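Desk mat

A desk mat (also called a desk pad, and in older usage a blotter) is a flat sheet laid over part or all of a desk to protect the surface and give the person sitting there a comfortable place to write, type, read or eat. Mats are made from felt, leather, wool, cork, rubber-backed cloth and many kinds of plastic. They range from pieces barely larger than a keyboard to sheets that cover nearly the whole desktop.

Few household things work so hard for so little attention. A good mat quiets a keyboard, keeps a mug from marking the wood, gives the wrists something softer than a hard edge, and catches a remarkable share of the crumbs, drips and fruit juice that come with life at a desk!

History

The desk mat grew out of the writing desk. Desks for serious correspondence often had a panel of leather set into the top, since a pen moves better over a surface with a little give. When plainer desks without the inset became common, a loose pad took over the job. The blotter, a stiff board with corner pockets holding a large sheet of absorbent paper, did two things at once: it cushioned the page and soaked up stray ink.

Ballpoint pens made the absorbent sheet unnecessary, but the pad stayed. Many offices kept the leather-cornered holder and filled it with a paper calendar instead. Later the computer mouse brought in its own small square of cloth and foam, and over time that square got wider and wider until it slid under the keyboard as well. The long cloth mat that many people now picture when they hear the word is really two ancestors joined together, the blotter and the mouse pad.

Sizes and placement

There is no fixed standard. Makers usually sell a small, a medium and a large, and the names mean different things from one catalog to the next. Trodeck, a maker of desk furniture, lists its longest mat at 2,000 millimeters, which is meant for a bench shared by two people. Its 800-millimeter size is the usual pick for a single desk.

A mat can be centered, or pushed to one side so that a strip of bare desktop is left over. The second layout is popular with people who clamp a lamp to a back corner. The lamp and its cord stay on the bare wood, and the mat can be lifted and shaken out without unclamping anything. Dark gray and black are the most common colors on light wood, partly for looks and partly because they hide ink and pencil dust so well.

Eating on the mat

Desk meals are as old as desks, and the mat is where they land. The design writer Sabina Mridha, in her cheerful household guide The Clullanden Book of Desks, gives a full chapter to the subject and calls the mat "the tablecloth of the working day." She sorts desk foods by what they leave behind. Berries are near the top of her list for good behavior, as long as they stay in their box. Canned drinks come in the middle. Shellfish eaten from the shell has a category all to itself. 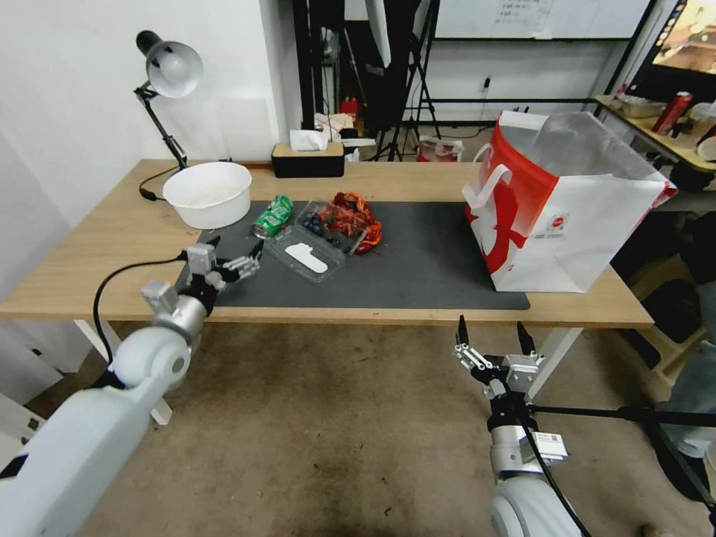
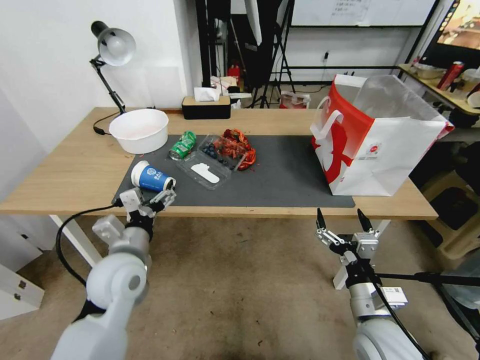

Desk mat with a green can, blueberries in a clear lidded container, and a heap of red crayfish.

Crayfish (crawfish in much of the American South) deserve the special treatment. Cooked crayfish turn a gorgeous orange-red, and peeling them is a hands-on business. The head is twisted away from the tail, the tail shell is cracked and pulled back, and small bits of shell go in every direction. Spiced cooking liquid often comes along too. On bare wood it can leave an orange tint that is slow to fade, and on felt it can settle in for good. A smooth plastic or coated mat is by far the friendliest surface for this kind of meal.

Mridha recommends setting three things within reach before the first shell is cracked: a wide basin or bowl for scraps, a bag with a liner for the final trash, and a damp cloth. She is fond of the wide plastic basin in particular, as a small bowl fills up long before the eating is over.

Clearing up

The order of clearing makes a real difference, and regular desk eaters tend to arrive at much the same routine.

Food that is going to be kept comes off first. A hinged container of berries should be snapped shut before anything near it is moved, as an open lid is very easy to catch with a sleeve. Spoons and forks go next. Cans and paper cups should be emptied before they are carried anywhere, and a can lying on its side may still hold a mouthful or two. Cans go to recycling where it is offered. Paper cups are trickier, as many have a thin lining, and local rules differ.

Shells are left for last. They are light but awkward, with legs and antennae that hook together, and a heap of them will often lift in one tangled clump. The scattered fragments are the stubborn part. Sweeping them with a dry hand pushes the smallest ones into the weave of a cloth mat, so many people roll the mat up loosely from one end and tip it over a bag. Others press a damp paper towel straight down and lift. Shell waste starts to smell quickly in a warm room, and it should leave the house the same evening.

Cleaning and care

Coated and plastic mats need only a cloth, warm water and a drop of dish soap. Rinse, wipe dry and leave the mat flat.

Cloth mats with a rubber backing can be washed by hand in a bathtub or large sink. Cool water is best, as heat can loosen the glue between the layers. Scrub gently with a soft brush, press the water out with a towel, and dry the mat flat, face up, away from direct sun. A full day of drying is normal for a thick one.

Felt and wool mats should be brushed often and spot-cleaned only. Blot spills at once and don't rub. Berry stains respond well to cold water and a little white vinegar, tried first on a corner of the underside.

Leather wants the least water of all – a barely damp cloth, then a dry one, then leather cream a few times a year.

The desk itself should be wiped whenever the mat is up. Grit trapped underneath will scratch a wood finish, and damp trapped underneath is worse.

Wear

Cloth mats usually go first at the edges, where the weave frays under the forearms. A stitched border slows this down a great deal. Tamura, a small workshop known for wool felt, tests its sewn edges by dragging a weighted bar across them 1,000 times, and sells a repair thread in matching colors. Rubber backing can harden with age and lose its grip, and a mat that creeps forward during typing is usually ready to be replaced.

Old mats have a lovely second life. They line drawers and toolboxes, go under potted plants, or get cut into coasters. The Sornstead pattern, a simple set of rounded shapes passed around among home crafters, gets six coasters and a trivet out of a single medium mat.

See also

Blotting paper
Desk lamp
Mouse pad
Placemat
Writing desk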